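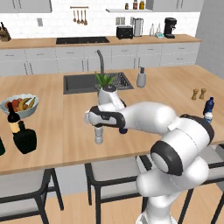 Rosaire Kowalchuk has been washing other people's dishes on paper for 12 years. Her newsletter, which goes out from a back bedroom in Ovthorpe to 678 subscribers, is about housework: who does it, how badly, and what they tell themselves while they're at it. Her book on the same subject comes out this month, and she would like it known that it contains no tips.

"People want tips," she says. "My publisher wanted tips. There was a whole meeting about lemon juice."

What she has written instead is a history of domestic arguments, mostly drawn from letters. Readers have sent her nearly 2,000 of them. The longest concerns a couple in Holtau who fell out over whether a pan left to soak counts as a pan that has been washed. It runs to several pages and includes a diagram.

"I wrote back and said I thought they were both awful," says Kowalchuk. "They sent me a Christmas card, signed separately."

She grew up in a house where washing-up was done at once, standing, in silence. Her husband, Rasmus Petrauskas, grew up in one where it was done on Sunday. Their marriage takes up chapter four. Petrauskas, who brings in the tea and then stays to hear what is said about him, considers the chapter unfair.

"She says I stack plates like a man fleeing a flood," he says. "I have a system."

"He has a heap," says Kowalchuk.

Soaking gets a chapter to itself. She regards it as a form of prayer, and has tried to trace when it became respectable. The oldest mention she found was in the diary of a great-aunt in Skjelbred, who left a porridge pot in water overnight and was still ashamed of it a week later.

"A week! Rasmus once soaked a roasting tin for so long that we bought another one."

"It was a good tin," says Petrauskas. "I was being careful with it."

I ask whether writing the book has changed how they run their own kitchen. There is a pause, and they look at each other with the wariness of people who have been asked this before, possibly by a relative. Kowalchuk says they tried a rota, which lasted until October. Petrauskas says it was a perfectly good rota and it is still on the fridge, under the takeaway menu from Groltari.

The next book is going to be about ironing. She hasn't told him yet which chapter he is in.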